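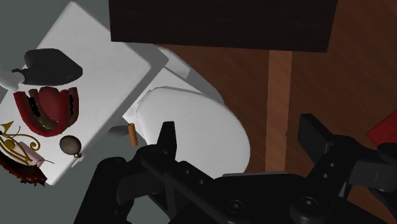
Progress report to the Wuvden fund, 28th September
Prepared by Selamawit Seyoum, Drumach household tasks project

Work since July has gone into one chore, clearing small items off bathroom surfaces so they can be wiped. All of it was done in simulation. No physical arm has been used yet, and none of the hardware money has been spent.

We ran 187 trials. The arm picked up the item it was told to in 78 of them. Most failures came from objects with odd outlines or thin parts, where the fingers closed on an edge and slid off. Plain upright shapes went better. Crowded surfaces are still a problem: reaching for one thing often pushes its neighbor, and a toilet tank lid leaves little room for that.

Ebise Gebretsadik rewrote the grasp planner in August. A single pick now takes almost 50 seconds, down from 60. A person would clear the whole lid in less time than that, so we can't yet call the chore practical for a home.

Two items from the last plan are late. The wiping step has not been started, and the Gesbridge room models arrived with wrong surface heights that we had to correct by hand.

Next quarter we will add wiping, rerun the crowded layouts with a slower approach path, and decide whether the Hailu test apartment should be booked. We ask that the hardware money be carried over. The request form is attached with the trial logs.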